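Weltari Laundry Module for Humanoid Platforms
Set-Up Guide, Section 4: Preparing the Laundry Station
Issued by Pasov Robotics, Service Documentation
Revision date: Wednesday, September 25, 2019

4.1 Scope of this section

This section covers the placement of the robot, the registration of the washing machine, and the first supervised load. It applies to front-loading machines, including stacked machines with two drums. Complete Section 3 (Hand Fitting and Calibration) before you start.

The module is supplied with the Weltari software license, one set of registration tape, and the Skoryk operator console. The washing machine and the laundry basket are provided by the customer.

4.2 Positioning the robot

1. Confirm that the floor is level and dry. Remove rugs and mats from the working area.
2. Stand the robot facing the machine, with both feet flat on the floor.
3. Route the power and data cables behind the robot. Leave enough slack for one full step in any direction.
4. Place the laundry basket on the floor within reach of the leading hand.
5. At the console, select STATION, then HOLD POSTURE. Wait 15 seconds for the joints to settle.

CAUTION: Do not stand between the robot and the machine while HOLD POSTURE is active. The arm may extend without further notice.
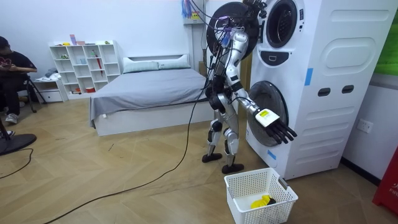 6. Select REACH TEST. The arm moves slowly toward the lower door and stops short of contact. If the arm stops early, error code 41 is displayed. Move the robot closer to the machine and repeat the test.
7. Press CONFIRM to store the standing position. Mark the position of the feet on the floor with the tape supplied.

Note: The stored position is lost if the station is deleted from the console. It is kept when the robot is switched off in the normal way.

4.3 Registering the machine

The robot must learn the location of each door, each handle, and each drum opening before it can handle laundry. Registration is carried out once for each machine.

1. Empty every drum and check the rubber seals for small items.
2. At the console, select MACHINE, then NEW. Enter the number of drums.
3. Open the door of the drum to be registered as far as the hinge allows.
4. Select SCAN OPENING. Keep hands and clothing clear of the door until the tone sounds.
5. Repeat steps 3 and 4 for the second drum, if there is one. Close the first door before opening the second.
6. Select SCAN HANDLES if the robot is to operate the detergent drawer.

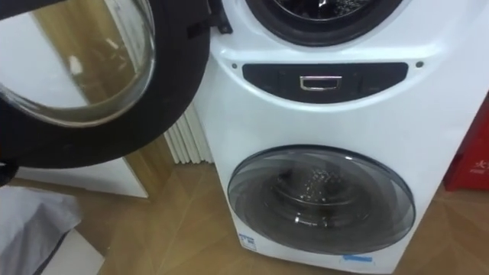

Does the machine have to be registered again after it has been moved?
Only the standing position has to be stored again, as described in 4.2. The door and drum records remain valid as long as the machine itself has not been changed.

4.4 First supervised load

The first load must be run with an operator at the console. Use no more than 2000 grams of dry laundry, and leave out items with long straps or cords.

1. Place the laundry in the basket without folding it.
2. Open the door of the registered drum fully by hand.
3. Select LOAD, then SUPERVISED. The speed limit is set to 63 percent and cannot be raised in this mode.
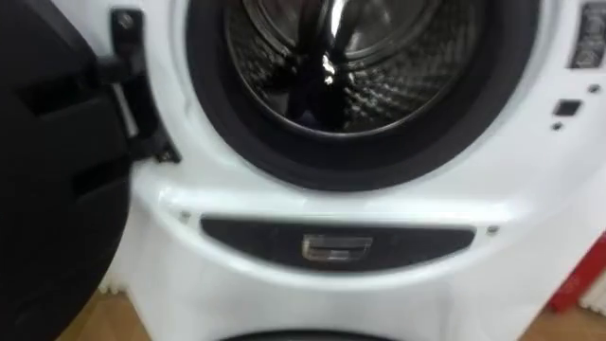
4. Watch each item until it has passed the rubber seal. If an item catches on the seal or the hinge, press PAUSE and free it by hand.
5. When the basket is empty, select RETURN ARM. Close the door by hand and start the wash program at the machine.
6. Select SAVE RUN to keep the record of the load.

CAUTION: PAUSE holds the arm in place but does not remove power. Press the emergency stop before reaching into the drum.

If the load cannot be completed, send the saved record to the Pasov service desk with the serial number of the robot. Customers with a Virum maintenance plan should also quote their plan number.

Continue with Section 5, Unloading and Transfer.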